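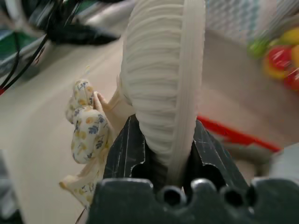

Will it take my job or just the boring half of it? One of the packers at Dulten asked me that on the first morning, and it's a fair thing to want answered before you touch the set-up screens. My answer was the boring half, plus a new bit of work you'll be doing yourself — the teaching. So let's get you through that.

Section 4: Your first sorting shift with the Tenullow cell

I wrote this for the folks on the line, so skip the wiring chapter if your tech has already signed it off.

1. Log in at the cell laptop with your own badge number. Please don't share one login! The cell saves grip settings per person, and Van Damme lost a whole week of theirs that way.

2. Pick the job list called Mixed Returns. It covers soft goods, dolls, shoes, bottles and boxed items. Anything else goes to the hand bench for now.

3. Set grip force to 22 for fabric. You can go up to 71 for hard items, but come back down before the next soft one.

Caution: Pleats and thin cloth crease easily. If something gets pinched, press Hold and wait for the fingers to open. Never pull it out by hand.

4. Check that the cables have slack over each wrist, then run one slow cycle with shoes. I like clogs for this (they've got holes all over, so you'll quickly learn where the fingers like to catch). Keep the tray within reach of the right arm and the belt within reach of the left.
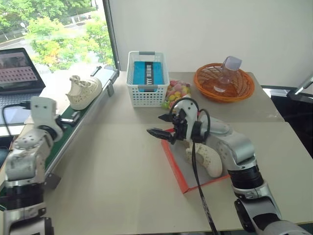

5. Press Teach and correct any bad picks. This is the part that's really changed the job. You used to lift every piece yourself, and now you spend a good chunk of the shift showing Elo (that's the picking software) where to grab.

Note: Teaching counts as work time, so log it under code 1581. I'd switch places with a partner every 3600 seconds, which is how the timer shows an hour. Staring at grippers wears you out in a different way than lifting does.

6. At shift end, press Park, wait for both arms to stop, and leave a note for the next crew about anything it kept dropping.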